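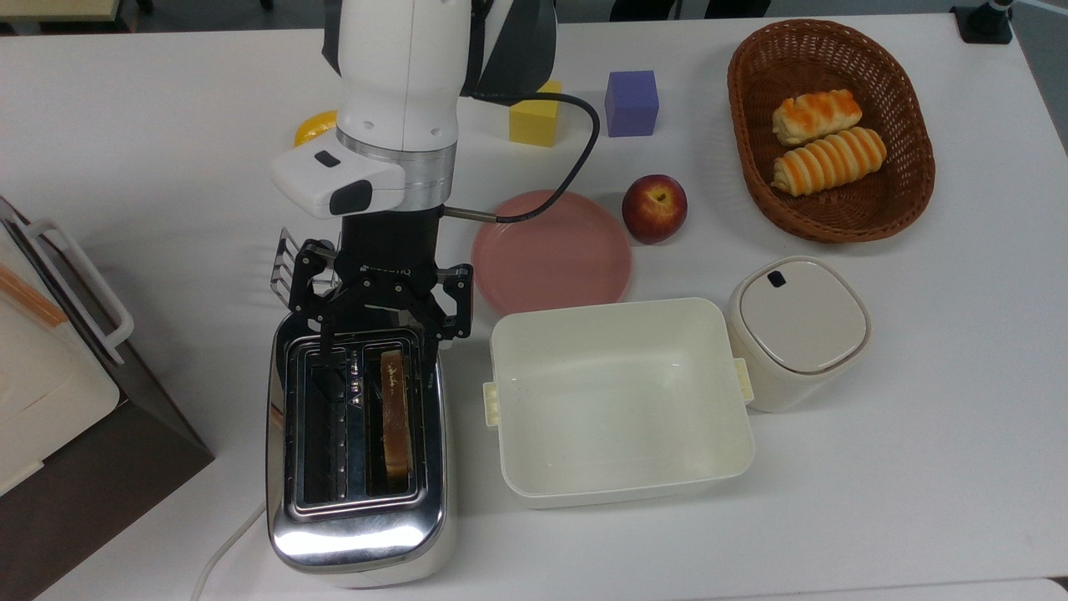

The arm at the breakfast table, gripper over the toaster.

Progress report: Rovska kitchen tasks, second half
Prepared for Ingegerd Grønli, Teuber Fund
January 2, 2018

Dear Ingegerd,

Happy New Year! You asked for the fault first and the good news after, so I'll try to stick to that order, although the two are pretty tangled up this time.

As you know from my short email, we had a safety stop in December on the toast task. The gripper closed on a slice, started to lift, and the wrist camera dropped out halfway up. The arm should have frozen right there. It kept going for 2 seconds on its last known position, drifted sideways, and pushed a finger against the inside wall of the toaster slot. Yasir Malik hit the stop button. He was at the bench with his hand on it, the way our rules ask, and no one was hurt. The toaster was unplugged at the wall at the time (we only run the picking part with it unplugged, and that stays).

We pulled the logs the same afternoon. Humaira Orakzai found the cause by the next morning, and I'm really proud of how fast that went! The wrist cable was catching when the arm turned to reach the far slot, and the tug loosened the connector just enough to lose the picture for a moment. That explains the camera. It doesn't explain why the arm kept moving, and that was our own mistake. When we updated the control software in the fall, the rule that says "no picture, no motion" was left on for the big moves and off for the short lifts. Nothing in our tests covered a camera loss during a lift. It does now.

What we changed:

The cable has a longer loop and a new clamp. Eoin Geraghty made the clamp in an evening and then made a better one the day after.
The stop rule covers every move, short or long, and can't be switched off from the task menu.
Grip force in the slots is down until we've looked harder at how the fingers touch the guide wires.
Each morning starts with a test where we pull the camera signal on purpose, once mid-lift, and watch the arm stop.

Since the fix we have run 400 lifts, with 4 camera dropouts. The arm stopped cleanly all 4 times. I would love to tell you the dropouts are gone, but they aren't, and we think the connector itself is worn. A replacement is on order from Bamgate.

Now the good part. The total for the project stands at 1,733 logged attempts, and the bread work has come a long way. The arm used to squash the top crust nearly every time. With the new approach angle it comes down with a finger on each side of the slice, and most slices come out in one piece. Fruit is going well too. Rolls are still hard, mainly because they turn in the fingers.

The stop and the checks after it cost us most of a work week. I'd like to move the Skimlow visit back so that Mogens Norðdahl sees the arm with the new connector fitted. The budget doesn't change, as the clamp and connector come out of the spares line.

One request: could we use part of the training money for a second person at the bench during lifts? Yasir did exactly the right thing, but he was watching the screen and the arm at the same time, and I'd feel better with those split. Humaira has written up the full fault log and can send it whenever you want it.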